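3. Sorting and pricing practice in the Ferkley shops

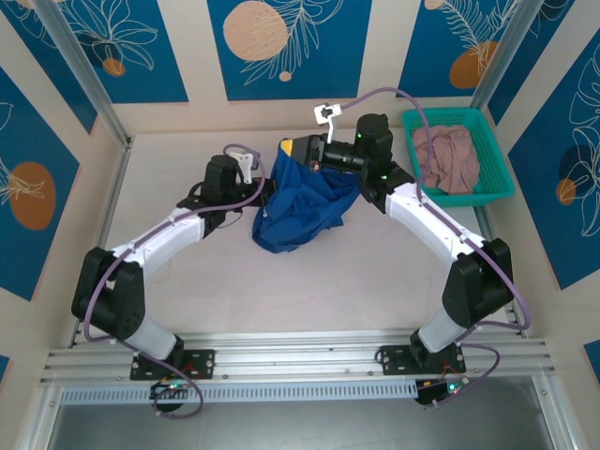
3.1 Setting and method

The three charity shops in this part of the study are run by the same parent organization but are managed separately. Two are on the main shopping street in Ferkley and the third is in Jellbridge, next to the bus station. All three take clothing and household textiles over the counter during opening hours. None of them accepts bags left outside overnight, although all three receive them.

Fieldwork was carried out in February by the second author, who worked sorting shifts in each back room and kept written notes. We also interviewed the shop managers and the people who did most of the pricing. Interviews lasted between 20 minutes and an hour and were held on site, usually before opening. In total, 340 donated items were followed from the sorting bench to one of four outcomes: sold, moved to another shop, sent to the rag merchant, or thrown away. Items were tagged with a small paper slip in the care label, and the slips were collected at the till.

The Jellbridge shop joined the study a week later than the other two because its back room was being rewired. Its items were tracked for the same number of days.

3.2 First handling

Earlier work on secondhand clothing tends to treat sorting as a single decision. In our notes it was closer to a series of short ones. A sorter pulled a piece from the bag, shook it out or spread it on the bench, and made a first call on whether it was worth a second look. Smell and stains settled most of the early rejections. Fabric came next, and sorters with long experience often judged it by hand before they had found the label. Cut and brand were considered last, and in the Jellbridge shop brand was often left to the person doing the pricing.

Pieces that arrived badly creased were a regular source of disagreement. In one Ferkley shop the steamer was kept beside the bench, and creased items were set aside and steamed in batches. In the other, the steamer was upstairs and was used mainly for window stock. Sorters there were more likely to send a creased cotton shirt to rag, and the manager, Yolanda Montoya, was aware of this. "If it looks like work, it goes in the rag bag," she said. "I would do the same at four in the afternoon."

Figure 3. Cloth in irregular folds on a pale tabletop.

3.3 Pricing

The parent organization issues a price guide each year. It lists a lower and an upper price for each type of garment and leaves the rest to the shop. Samran Thongsuk, who priced most of the menswear in Jellbridge, kept the guide pinned above the bench but said he rarely looked at it. His prices fell inside the listed range in nearly every case we recorded, and he had clearly learned it by heart.

Household textiles were harder. The guide has one line for curtains and one for bed linen, and nothing at all for tablecloths, fabric remnants or unfinished sewing projects. Remnants were priced by size in one shop, by weight in another, and by a quick guess in the third. Regular customers knew about the difference, and two of them told us that they checked the Jellbridge basket first.

3.4 Movement between shops

Stock that had not sold after three weeks was supposed to be moved on. The van from Sestulthorpe collected it in the morning and took it to whichever shop had asked for stock. In practice managers held back pieces they believed in, winter coats above all, and sent summer clothes they had no room to store. Slips from moved items came back to us less often than slips from items sold in the first shop, and the figures for this outcome should be read as a minimum.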